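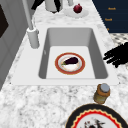
Eggplant in the sink, hand on its way in from the right.

Setting up the Wivby kitchen, again

The page for the Wivby kitchen says it is ready out of the box. I have now set it up from nothing on two machines, and I would like to know whose box they mean.

For anyone who skipped the earlier posts: Wivby is the simulated kitchen we use at Jarulberg to try out hand controllers before they go anywhere near the real arms. It has a sink, a marble counter, a faucet, some plates, an onion, the eggplant and so on. It renders nicely. That is my first complaint, because people see the marble and assume somebody put the same effort into the physics.

The cell has three parts that matter. There is the scene file, with the counter and everything on it. There are the hands, which come from a separate package called Lim. And there is a settings file that is supposed to make the two agree with each other. Almost all of my evenings have gone into that last one.

The sink was the first thing to go wrong. What you see on screen and what the hands can bump into are two different shapes. The visible basin has soft rounded corners. The collision shape, as shipped, was one solid lump with a flat top, so anything you dropped into the sink would sit level with the rim as if there were a sheet of glass over it. The standard advice is to run the automatic splitter, which chops the lump into small convex pieces. I ran it on the default setting and got 1568 pieces for one sink. It worked, in the sense that an onion would go in, and the whole simulation slowed to a crawl.

I threw that out and built the basin by hand from 15 boxes: floor, walls, rim, and a few tilted ones in the corners. It took one night. You lose the roundness, and a plate pushed hard into a corner will stop a little before it looks like it should. I can live with that. I would sooner have a wrong shape I understand than a nearly right one that I don't.

Next, the plates. Every plate in the scene had its mass set to 2 kilograms, which I'm sure was a placeholder. Try lifting a two-kilo plate by the rim with these fingers and you will decide your controller is garbage. I nearly did. Ketill Briem had already spent a week tuning grip force against those plates before either of us opened the file and looked. So the rule now is that you read the masses before you touch the gains. Weigh a real plate on a kitchen scale if you have to. He did, and typed the number in.

The labels are a smaller annoyance. The dark blue panel at the back has "Knob" written on it in little orange letters, more than once, and I still haven't found which setting draws them. If your code only looks at joint angles it makes no difference. If it looks at camera views, you are training on a kitchen that tells you where its knobs are, and I'd want that gone before believing any score.

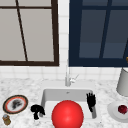

Page last changed: September (hands section rewritten, old gain numbers removed)

Now the hands. Lim gives you a right hand and makes the left one by mirroring it. I don't trust mirrored anything. Before I run a single task I send both hands the same open command and then the same close command and look at every finger. If one is spread wide and the other is balled up, that had better be what I asked for. On my first install the left thumb bent backwards, through its own palm, and no warning of any kind appeared in the log. One minus sign fixed it. Finding the minus sign took an afternoon.

I also start with a ball. A ball has no handle, no front and no stem, and its collision shape is the one shape every simulator gets exactly right. If both hands can't hold a ball steady between them, there is no point asking about an eggplant. The people at Rustau go straight to vegetables in their write-up and report the success rate to a decimal place. Maybe their setup is that good. I notice they don't publish the friction values.

Friction is where I would look hardest at anyone's results, mine included. You can make nearly any grasp succeed by turning it up. Fingertips that behave like wet glue will pick up a jar by its lid all day long. I set mine low, low enough that the ball slips if I'm careless, and raised it only after the slips in simulation began to look like the slips on the bench. "Began to look like" is doing a lot of work in that sentence, I know. I don't have a better method.

As for upkeep, the cell drifts. I didn't believe Ketill when he said so, since a file can't wear out. But the reset doesn't put everything back. It restores the positions of the objects and leaves the finger joints wherever the last run ended, with a bit of leftover speed. After 40 resets in a row I had a saucer creeping along the counter with nothing touching it. My fix is crude: kill the process and load from scratch every so often. I do it every Friday whether it needs it or not, and before any run I plan to show to somebody.

What I do on that full reload, in order:

Load the scene with no hands and let it sit. Anything that moves is overlapping something.
Add the hands, open, well clear of the counter.
Open and close each side and compare.
Lower one hand into the basin until it touches the floor, and check that the contact force is sane.
Ball, both hands.
Only then the plates.

The step with no hands catches the most. Last time it was the canister by the wall, sunk into the marble by a hair and jittering.

Is the cell worth all this? Ask me after the real arms have tried the eggplant. So far I have a kitchen that behaves the same way twice in a row, and I didn't have that in the version I downloaded. Ketill thinks the box sink should go back upstream. I've sent it, with the plate masses in a separate patch. No reply yet.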